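The man who wants you to stop washing your jeans

He has been selling the idea for 18 years, first from a market stall in Rirstead and now from two rooms above the old corn exchange, where Keltitz repairs and resells denim. He would rather I didn't use his name. The firm is the story, he says, and then he talks about himself for most of an hour.

His claim is simple enough. We wash our clothes far too often, and we do it because soap makers and our grandmothers told us to. "Most of what goes in the machine isn't dirty," he says. "It's been worn. People have lost the difference."

I ask how he knows. He knows, he says, because of what comes over the counter: knees gone soft, seams twisted, elastic cooked to string. Could that not simply be wear? "Some of it." How much? He thinks. "You can feel it." I write this down. It is the sort of answer I will get a good deal of.

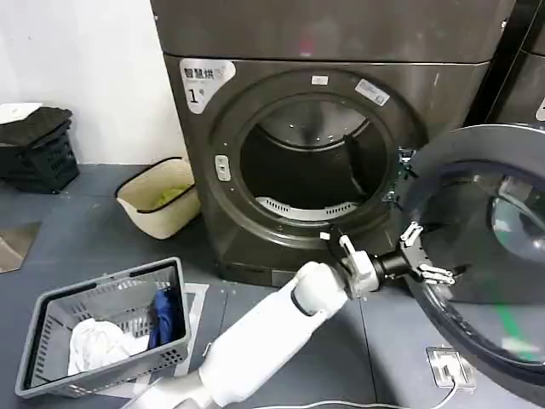
On jeans he is at his firmest. His own pair has been worn for 117 days without a wash, a number he keeps in pencil on the back of the stockroom door. They look like jeans. I am sitting fairly close to him and have no complaint to report, though the window is open and it is December.

What does he do about spills? "Damp cloth." Sweat? "Hang them up overnight." A toddler? He has no toddler. He concedes that a toddler might change things. So might kitchen work, a building site, or a bad back that makes hand-sponging a pair of trousers over the bath less appealing than it sounds in his leaflet.

The leaflet is where I begin to lose patience. It promises that clothes cared for the Keltitz way will last "up to 50 per cent longer". Longer than what? He says longer than normal. I ask who measured it, and he tells me it came from a mill, Nieminen, that used to supply him with cloth. Does he have the paper? He did have it. It may have gone in the move. "Up to" is doing a lot of work in that sentence, I suggest, and he laughs, quite nicely, and says I should meet his printer.

Still, parts of what he says stand up to a bit of poking. He thinks most of us overfill the drum and use twice the powder we need, and when I get home and read the back of my own box I find I have been pouring the dose for very dirty clothes in hard water. We have soft water. He is also no friend of the hot tumble. "Look in the fluff filter. Where do you think that came from? That's your towel." I had never thought of it as my towel.

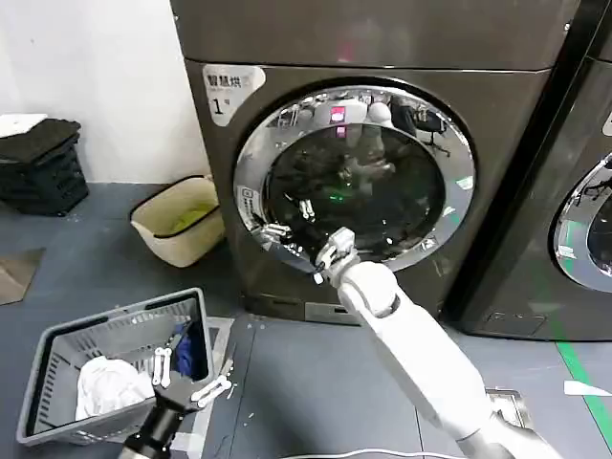

HOME & MONEY

Then there is the matter of what he sells. Keltitz does a brush, a cedar hanger and a small bottle of spray, and the spray is £7. I ask what is in it. Water, he says, a little alcohol and some scent. I ask whether a person could make it at home. "They could," he says. "They don't, though."

Doesn't it bother him that a campaign for doing less ends with buying something? He looks properly put out for the first time. "I have rent. I'd tell you the same thing if I sold cheese." Perhaps he would. But he doesn't sell cheese, and the bottles are by the till.

His rivals at Bredlow, two streets away, run a mending service and tell customers to wash at 30 degrees and not to worry. He thinks this is weak. I rang them. The woman who answered said she agreed with nearly all of his advice and had done for years, "apart from the jeans thing", and that her own go in every Monday with the dark socks.

I put this to him by phone. There was a pause. He asked what powder she used. I said I hadn't asked, and he said that I should have, and that inside out and cold would at least be something.

I have since worn one shirt three times. The third day was a mistake.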